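Keeping a White Work Table White
By Nurhan Akbulut
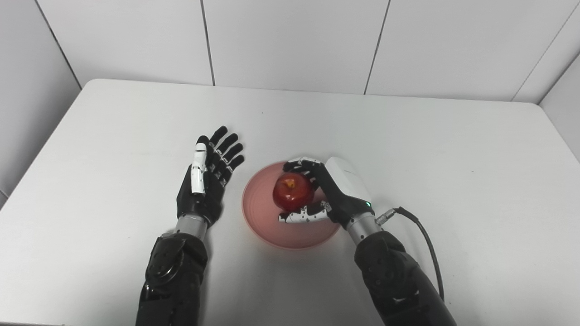
A white table with a matte surface, set against a paneled wall.

Matte white tops hide glare but show graphite, newsprint, coffee rings and the gray rub marks left by metal tools. Most of these sit on the surface and come off with less effort than people use on them.

Routine cleaning
Dust first with a dry microfiber cloth. Grit dragged under a wet cloth leaves fine scratches, and scratches on a matte finish turn shiny over time. Mix one teaspoon of dish soap into 20 ounces of lukewarm water. Wipe in straight, overlapping passes, rinse with a second cloth, and dry at once.

Spot marks
Pencil: white vinyl eraser, light pressure.
Ballpoint ink: rubbing alcohol on a cotton pad, 20 seconds, then rinse. Test under the edge first.
Coffee or tea: baking soda paste, left for five minutes. Do not scrub.
Metal rub marks: damp melamine sponge, two or three strokes at most. It is a mild abrasive and will polish the finish if overused.
Glue: let it harden, then lift with a plastic scraper held nearly flat.

What to avoid
Scouring powder, steel wool, furniture polish and wax. Wax fills the texture of a matte top and leaves patches that collect dirt. Bleach can yellow some finishes. Never mix it with vinegar or ammonia.

Heat
Use a trivet for anything above 50°C (122°F). Many tops will take more, but the glue under the edge trim may soften before the surface shows any damage.

Edges and seams
Check the trim every June, before humid weather. Press along the full length with a thumb. Any section that gives should be reglued and clamped overnight with scrap wood under the jaws.

Last updated Wednesday, September 9, 2026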